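Olport had their open day on Wednesday, and I took the afternoon off to go. Olport is the robotics workshop over in Merton, past the lumber yard. My neighbor Zinash Mersha works there, and she had been after me to come since spring.

I got there at 2 and signed in at the front. Delphine Szabo was running the tours, and my group had a retired machinist, a couple of high school kids and a man who wanted to know what everything cost. She didn't give him any prices.

The first stop was the Belay room, which is what they call their simulation software. Most of the testing is done on a computer before a real arm gets the job. An arm is put in a made-up room with furniture and a few things to handle, and the program works out what would happen if it reached for them. Tekle Abdella ran that part. He talks fast but he answered every question, including mine about why the furniture looked so plain. He said looks come last for them. What they care about is where the surfaces are and how things touch.

He told us they keep 41 room layouts and add to them when a customer sends in measurements. The kids wanted to know if you could make the arm throw things. You can, and he said new hires all try it.

Next door there was a real arm behind a yellow line, and Abenezer Gebretsadik let us push it around by hand with the motors set to go easy. It moved more smoothly than I expected. I didn't get a turn at the controls, because the line was long and I had to be home by 5.

Parking was bad. Coffee was free and pretty good. They plan to do it again in September, and I would go back for the controls alone.

A couple of the Belay views:

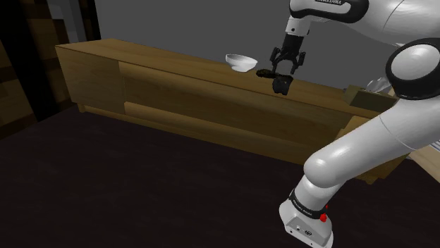
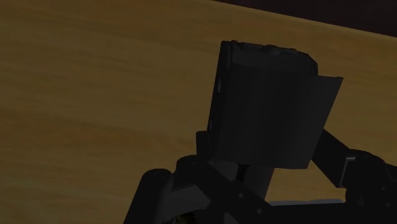 Simulated arm over the cabinet (first) and a closer view of the gripper with a dark object (second).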